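How I change the loo roll holder without wrecking the wall

I've moved house 5 times and every single bathroom has had a wobbly toilet roll holder. You tug a bit too hard one morning and off it comes, plaster and all! So this is how I put a new one up, and it takes me less than an hour, tea included.

Mine was a plain dark grey one from Riis, but the Minach ones go up in much the same way. Check there are 2 screws and 2 plugs in the packet before you take the old one down (I didn't, the first time).

Sit on the loo with the lid down and reach out to the side. Wherever your hand lands comfortably is the spot – mark it in pencil. I like mine a little forward of my knee, because twisting round behind you for paper is miserable.
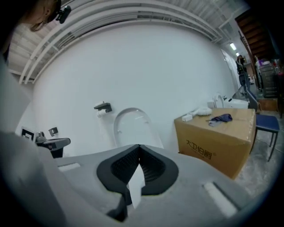

Next, hold the bracket over your mark and lay a small spirit level on top. Dot through both holes with the pencil. If your wall is tiled, stick a bit of masking tape over the dots so the drill doesn't skate about, and go slowly with the hammer setting off until you're through the glaze.

Push the plugs in flush, then screw the bracket on by hand. Don't use the drill for this part, it's far too easy to strip the heads. The cover slides down over the bracket and there's usually a tiny grub screw underneath – mine needed the little hex key, which I'd already lost down the side of the bath.

Pop a full roll on before you put the tools away and give it a good spin. If it rubs against the wall, loosen the grub screw, ease the cover forward and nip it up again.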